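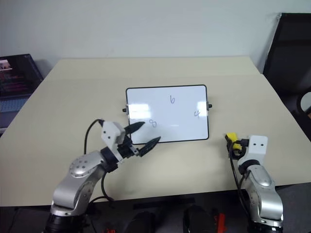
The Eraser That Wouldn't Let Go

Kiros Lencho still has the log file from the afternoon the arm froze, and he will read it to you if you let him. It's a lovely piece of bad luck, recorded line by line.

Kiros works on two-armed robots at Skadix, a small automation firm that shares a floor with a dental lab and a print shop. Last January his group took on a job that sounds almost silly until you try it: teach a pair of arms to clean a whiteboard. One arm steadies the board, the other picks up the eraser and wipes. A six-year-old can do it. The robot, on its best days, can do it too, and when it does it's a real thrill to watch.

On run 2,343 it did something else. The right arm had the eraser against the board and was told to press a little harder. It pressed, the board swung back on its stand, and the arm followed it. Then the board stopped moving and the arm kept on. The motor current climbed for 3 full seconds before the software called a halt, and by then the gripper had closed so hard on the eraser that it would not open again. Fuad Lencho, Kiros's cousin and the one person in the group with a proper mechanical background, had to cut the power and work the fingers apart by hand.

"I was delighted," says Fuad, and he means it. "We had been guessing about that stop for weeks. Now we had it on paper!"

What they had was a safety check that looked in the wrong place. Moges, the control program the group wrote for the arms, compares the force the arm expects with the force it seems to be feeling. If the gap gets too big, everything stops. But the expected force was being worked out from where the board was supposed to be, and the board tilts. Each time it swung away, the program took the missing resistance as a sign that it was pushing too gently, and asked for more. When the board reached the end of its swing, all of that extra push arrived at once.

Nothing broke, apart from one gripper pad. The group runs these arms at low power for exactly this kind of day, and the stop button sits where anyone at the table can slap it. Still, Tsehay Tekleab, who handles safety at Skadix, shut the project down for two weeks and asked for every log going back to the first run. She went through them with a pencil. She found the same small climb in current in 20 earlier runs, each too short to trip anything, each followed by a perfectly clean board. Those runs had been marked as successes.

That's the part I find fascinating. A failed run gets pored over. A good one gets a green tick and goes in the folder, and the warning goes in with it.

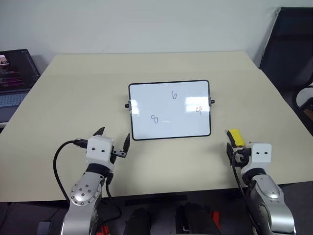
The fix began with a far duller job than anyone wanted. Before the arms were allowed to wipe again, the group went back to approaching and gripping, with the board treated as an object that can move. Bereket Beyene, the youngest member, set up the trials and wrote the numbers that had to be rubbed out. He likes to scatter them, a 6 near the top, a 4 over on the right, an 8 down low, so that no single sweep will do. The knobs on either side of the board got a lot of attention too, since that is where it pivots, and the new version of Moges keeps a running guess of the tilt. The eraser has a bright yellow top, and Bereket swears by it; against a pale table it's an easy thing to find. The black base used to give them fits.

There were two other changes. The grip force now has a ceiling of its own, separate from whatever the wiping motion is asking for, so a confused shoulder can't talk the fingers into crushing anything. And the halt is faster. It comes after 70 milliseconds of unexplained current, which Jannik Reinholz thought was far too jumpy when Tsehay proposed it.

Jannik runs Dradurance, a two-room test shop that beats up other people's robots for a living, and he was brought in to try to make the fault happen again. He leaned on the board. He loosened the stand. He swapped the eraser for a wet sponge, which made a mess and proved very little. For the first few days the arms stopped constantly, sometimes before they had touched anything, and Jannik felt he'd won the argument. Then Fuad found a cable that was tugging on the wrist every time the arm turned inward. He rerouted it, and most of the false stops went away.

Most, but some are still there. Jannik's report, which he has titled "Grisimum" after the name of his test rig and for no other reason anyone could give me, lists the ones he can't explain. Kiros has it pinned over his desk with the worst of them circled in green. When I left he was rereading the fourth page, and Fuad was already back at the table, taking the gripper off the right arm to look at the new pad.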